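11/24/22
By Bảo Đoàn

Continuing with the parish map from Plostberg, inventory 2,423. I write down everything from the paste up to the second lining, also the parts that went badly, so that Javiera can take over in January without asking me on the telephone every morning.

The paste first. I cooked 200 g of wheat starch in the usual proportion, one part starch to five parts water, after soaking it overnight in the small pot. The new starch is from Grastari and it behaves differently from the old one. It thickens late and then very suddenly. With the old starch I have time to look away and clean a brush. With this one I looked away and there was already a skin at the side of the pot. I took it off the heat, stirred hard and put it back on the lowest setting until it became translucent. Then I let it cool completely with a wet cloth on top and passed it three times through the horsehair sieve. After the third time it was smooth, but it has less pull between the fingers than I like. I kept a spoon of it in a closed jar, labeled G1, to see how many days it lasts in the cold cupboard.

For the test I used the blank offcuts of the failed printing that Elsie gave us in the summer. They are a little heavier than the map paper but they expand nearly the same. Three dilutions: thick as yogurt, thick as cream, thick as milk. The tissue was the same for all three. The milk one did not hold at the corners. I could lift it with a fingernail after drying. The yogurt one held very well and curled like a roof tile. The cream one was flat and could be bent over the edge of a ruler without any sound, so cream it is. I know the sound test is not in any book. My first teacher in Naltutby did it and I trust it.

Then the old backing. The map was glued on a cotton cloth, I suppose in the time when it hung in the school, and someone used animal glue and plenty of it. The dry way removed only the loose part along the top. For the rest I used methylcellulose as a poultice, in strips the width of my hand, with plastic film over, and waited until the glue turned to jelly. Forty minutes was too short. One hour was good in most places, but on the north side, where the glue is darkest, it needed a second application. Please do not pull the cloth upward. It must be folded back on itself and go away low and flat, nearly parallel with the paper. I pulled upward one time near the river mouth and lifted a thin layer of the paper with it, the size of a lentil. It is put back with a drop of cream paste, and it is written in the condition report with my initials.

The green color along the parish border is the thing I worry about. It is copper, I am nearly sure. The paper under it is brown on the reverse and breaks when you look at it in the wrong way. I tested with a damp cotton swab in three spots and the green did not move, but the brown did, a little. Marisol thinks we should not wash it at all. I would wash on blotters only, from the back, with slow humidity. We talked about it over lunch and did not agree, and then we agreed that I make a small trial on the lower margin, where the border line runs outside the printed frame.
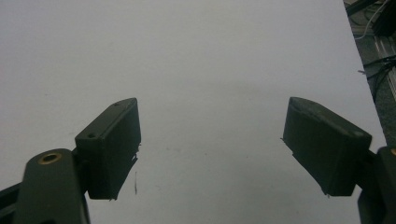

The trial on the margin took most of the afternoon. I put the strip between two pieces of polyester web, on a damp blotter, and changed the blotter every twenty minutes. The first blotter came away the color of weak tea. The second was lighter, the third was lighter again but with a sharper line at the edge, and this I don't like. A sharp line means that the brown is traveling and stops somewhere, and where it stops there will be a new stain. For the big sheet I must then use a blotter larger than the sheet on all sides, so the line falls outside. We have only one size large enough, the ones from Mnguni, and the open packet is not complete. I asked Fermín to order.

pH of the margin before: low, the cold extraction gave 4.8. After the third blotter 5.9. It is an improvement but I would not call it finished. Marisol looked at the strip under the lamp and said the green seems to her a little duller. I don't see it. We made a note of both opinions and she will look again when it has been resting for some days, in the same light.

About the tears. There are two long ones that come in from the right side and many short ones at the folds. The long ones have overlapping edges, so it is important to see which side goes on top before the paper gets humid. I marked it on the tracing with small arrows in pencil: the arrow points to the part that lies above. For the short ones I did nothing yet. If the lining is good, half of them will close by themselves, and the others can be toned afterward.

Lining paper: I compared the two kozo papers from the drawer. The thinner one is more beautiful and I wanted it. But the map will be rolled for transport to Plostberg and then opened again, and the thinner one has a weak direction. I went with the thicker, joined from two sheets with a water-torn edge, the join away from the center fold. First lining on the reverse of the trial strip, brushed out on the polyester film and laid down from the middle. One bubble, which I chased to the side with the dry brush. Second lining over it, fibers crossed.

Mistake to remember: I used the wide brush directly from the paste bowl and it was carrying too much. It must be wiped on both sides of the rim. When there is too much paste the lining slides – it feels pleasant under the hand, like everything is going well – and then it dries with small ridges that are visible from the front in raking light. On the trial strip it doesn't matter. On the map it would.

The strip is now on the drying board with the edges pasted down and a small paper tab left free at the lower left, for the bone folder to go in. Do not open the window on the street side while it is on the board. Humidity in the room at closing was 54 percent.

Costs, for Fermín, who asked: starch and kozo come to 191 together, and the Mnguni blotters are 139 the packet. The film I don't count, we had it.

Still open: Elsie's question, whether the wooden rods at top and bottom go back on. They are original, or at least old, and the parish wants them. One has woodworm holes and a bit of dust came out when I knocked on it. It is in a sealed bag in the freezer since this morning, under the box with the leather samples. I would mount the rods separately and keep the map flat, but I am told there is a wall waiting and that people remember the map hanging. I will write to them with both possibilities and the price of each.

Next: look at the green with Marisol, take the strip down, bend it over the ruler, open jar G1 and smell it.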